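3.2 The hand-held kit

We were glad to have the Fevidex kit for the whole of April, and we should say at the outset that we grew rather fond of it. Tovar supplied three grippers, and with them we recorded 3,517 short demonstrations.

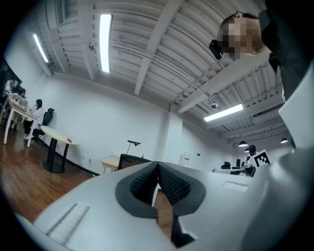

Figure 3. The Fevidex gripper during a recording session.

Grip was what we cared about most when comparing the kit with the older Proline tool. The two pads carry a fine diamond mesh and meet along a center seam, and our users took to them kindly, dropping the test object in only 226 trials.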